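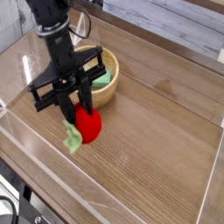

I bought the bowl in April for 26 dollars and it has had four jobs since then. First it held keys. Then it held onions, which was a mistake, because onion skins get everywhere and you have to turn the whole thing upside down over the trash to get them out. Then it sat on a shelf for a while with nothing in it. Now it's where the sponge goes.

I'm writing this down because I spent too long on the sponge question and I'd like to have something to show for it.

Our old setup was a plastic caddy from Istard with two suction cups. It stuck to the inside of the sink and fell off most nights, usually after 10 p.m. when the house was quiet and it sounded like somebody had come in through the window. I replaced the suction cups once. The new ones fell off too. After that I tried a wire rack from Calleo, and that one stayed put but left rust marks on the steel that took me most of a morning to get off with baking soda.

So, the bowl. It's plain light wood, round, with a thick smooth rim and no lacquer that I can find. The woman at the Walitz store said it was meant for nuts. The sponge fits in it with a little space left over, and I can pick the whole thing up with one hand and move it when I need the counter. That's the main thing I like about it. Our counter is 73 inches from the stove to the wall and the coffee maker takes up more of that than it should.

There are some rules that go with a wooden bowl. The sponge has to be squeezed out before it goes in. I don't mean a quick squeeze, I mean until nothing comes out. Once a week the bowl gets a wash by hand and sits on its side on a towel overnight. Once a month it gets mineral oil, a teaspoon or so, rubbed in with a paper towel and left alone until morning. I wipe off what's left before breakfast. It has never been in the dishwasher and it won't be.

The green sponges are the ones I've settled on. I used the yellow ones for years, but they get to looking bad before they are bad, and then I throw them out early. The green ones hide stains better, so I go by smell and by how the corners feel. I cut a new one in half if it's only going to be used for glasses.

The other change this month was the play food. We had a bin of it on the kitchen floor, and I was stepping on it. I went through the bin and kept the soft pieces, the felt and plush fruit and vegetables, and gave away most of the hard plastic. Soft ones are quieter when they get dropped and they don't hurt under a bare foot. The red ones are the favorites. They're also the ones that end up in the sink, and a plush tomato holds a surprising amount of dishwater. I wash them in a mesh bag on cold and squeeze them in a towel after. The leaves never lie flat again. I've tried pressing them under a cookbook and it doesn't do much.

I did think about getting a second bowl for the play food so the two could sit side by side. Yatsenko makes one close in size. Then I figured that two matching bowls on the same counter would mean finding the sponge in with the pretend groceries every day, so the toys have a cloth bag on the doorknob.

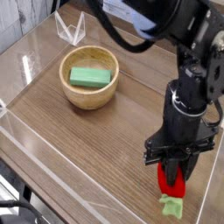
Sidra Hashmi wrote in after my last kitchen post to say she gave up on wood for sponges altogether. Hers went gray on the bottom inside of two months, even with oil, and she uses a ceramic soap dish with a ridge in it now. She thinks the trouble is that a bowl has sides, so the air can't get under the sponge, and no amount of squeezing fixes that.

She may be right about the air. I've started standing the sponge up against the side of the bowl at night, so that more of it is exposed. During the day it mostly ends up flat again. The bottom of ours still looks fine, but I'm going to check it more often, and if it starts to turn I'll sand it and put it back on key duty.

Next up is the drawer with the lids.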